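Candano teleop project - progress report to Owusu Fund, second period
August 6, 2024

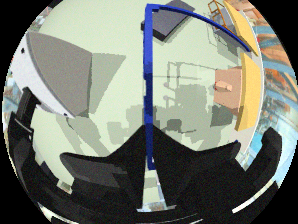 Wrist camera view in the simulator, gripper over the green surface, blue bar ahead of the fingers.

From: Marisa Colombo
To: Selorm Eshun, Owusu Fund
Cc: Uldis Kivi, Kamonchanok Ratanaporn, Tetteh Arthur

Selorm - sorry for the state of this, writing it between sessions. Short version first, then the parts you asked for by email. Budget sheet goes separately from Tetteh.

Short version

Simulator station running. Remote control working well enough for daily collection. 283 demonstrations kept in the period, target was 300, so we are 17 short. Real arm work behind. No change to total budget asked for. One change to the plan asked for, see near the end.

What we said we would do

1. Get the simulated bench up with the wrist view and let operators drive it by remote.
2. Collect 300 kept demonstrations in sim across the reach, grasp and place tasks.
3. Start hand-guided demonstrations on the real arm.
4. Write the labeling guide so a new person can review without one of us sitting next to them.

Item 1 done. Item 2 nearly. Item 3 started, thin. Item 4 in draft, Kamonchanok has it.

Remote control in sim

Operators work from the wrist view plus one overview window. The wrist view is the one the policy will get, so we wanted people to drive from it as much as they can stand. First weeks were rough. The view is round and bends straight things near the rim, and the fingers take up most of the lower half, so people kept stopping too early or sliding in sideways. Uldis tried a flattened version of the picture for the operators. Looked nicer, drove worse - it threw away the outer part, and that is where you catch a panel coming up on the side. Went back to the round one.

Shadows matter more than we planned for. Operators told us they judge height from them, more than from the object. Kamonchanok turned shadows off for one afternoon as a test and the fumbled grasps went up enough that she stopped the test before lunch was over. We have not turned them off since. Open question is what that means for the real bench where the light is a lot less kind. Not solved. It is on the list for next period.

Hand controller: the first mapping had wrist roll on the same thumb stick as up/down. Bad idea, mine. Split them in the second software drop. People stopped rolling the gripper by accident and the old recordings with that problem are out of the kept set.

Delay. Between the two buildings it was fine. From the Eden office it was not fine, the arm lagged behind the hand and everyone started making small corrections that then arrived all together. Recordings from there look nervous. We kept a few on purpose, marked as delayed, and stopped collecting from Eden until the link is sorted. Tetteh has a quote from Fivbridge for the line and is waiting on a second one.

Demonstrations

We recorded 400 and kept 283. The rest went for these reasons, most common first:

- wrist roll problem above (all from before the remap)
- operator restarted half way and the file holds two tries
- Eden delay, except the marked ones
- object pushed out of reach, no recovery
- file cut short when the logger filled the disk

The last one cost us most of a day's work and was avoidable. Logger now refuses to start if the disk is low. Should of had that from the start.

Something we changed our mind on. In the proposal we said only clean runs would be kept. We now keep runs with a missed grasp if the operator backs off and tries again and gets there. Uldis trained a small policy each way. The one with recoveries in it gets unstuck, the other one closes on air and then carries the air to the drop point, very confident. Early, only the grasp task, please don't quote it outside. But it was enough for us to change the keep rule, and the labeling guide has a new section on it.

Operators: four trained, three collecting regularly. It takes a new person a couple of sessions before their recordings are worth keeping. We pay for those sessions the same as the others and I would like to carry on doing that.

Hand guiding on the real arm

Slower. The arm was late coming back from service and then the force reading drifted, so when you let go it crept. Not dangerous, it is speed limited, but no use for showing it anything. Fixed now after a recalibration and a new cable. We had a few good sessions since.

What we see so far, few sessions so careful: people showing by hand make smoother, shorter paths than people on remote. They also put their own arm in front of the wrist camera all the time. Selorm you asked at the last call if we could just use the hand guided runs in place of remote ones. For the path, maybe. For the pictures, no, not as they are. Kamonchanok's idea is to record the path by hand, then replay it with the person standing back and record the camera on the replay. Tried on the place task. Works when the object starts exactly where it did before, otherwise the replay closes next to it. We need a simple jig to put things back in the same spot. Uldis is making one.

Labeling guide

Draft has the start/end rules, the keep/drop rules and the recovery section. Two reviewers went over the same batch without talking to each other. They agreed well on keep/drop. They did not agree on where a grasp starts - first contact or fingers begin to close. We picked fingers begin to close, easier to read off the log. Batch is being re-marked.

Money

On budget overall. Operator hours over by a bit, travel under by more, no trips to Eden once collection there stopped. The Fivbridge line was not in the original budget, 3000 for the setup if we take that quote, and Tetteh proposes to cover it from travel. Needs your OK in writing as it moves between headings.

Change to plan we are asking for

Move the real arm target to the end of October. Keep the sim target as it is and add the missing 17 on top of next period's number. Reason is the service delay plus the jig. No extra money for it.

Problems that could bite us

- second quote does not come and Eden stays off, then we are one operator down for the rest of the period
- arm force reading drifts again. We check it every morning now before anyone touches it, takes a few minutes
- shadows / lighting, see above. If the policy leans on shadows the same way the people do, sim to real will hurt. Uldis wants to vary the light direction in sim from the next batch. I agree, it will make driving harder for a while and the kept rate will probly drop
- Candano storage. Filling faster than planned because we keep the full wrist video. Not urgent

Next period

- the 17, then the regular sim collection with varied light
- jig finished, replay method tried on all three tasks
- labeling guide out of draft, tested on someone who has not seen the project
- Eden back on if the line goes in
- first side by side of remote and hand-guided policies on the real bench, even if it is ugly

From you we need: yes or no on the October move, yes or no on the travel money, and whether the fund wants the raw recordings or only the kept ones at handover. Kamonchanok needs the last one soonest, it changes how she packs the archive.

Recordings list and the keep/drop log are in the shared folder under Candano, period two. Call me if the log makes no sense, the column names changed half way through and I have not cleaned up the old rows yet.

Marisa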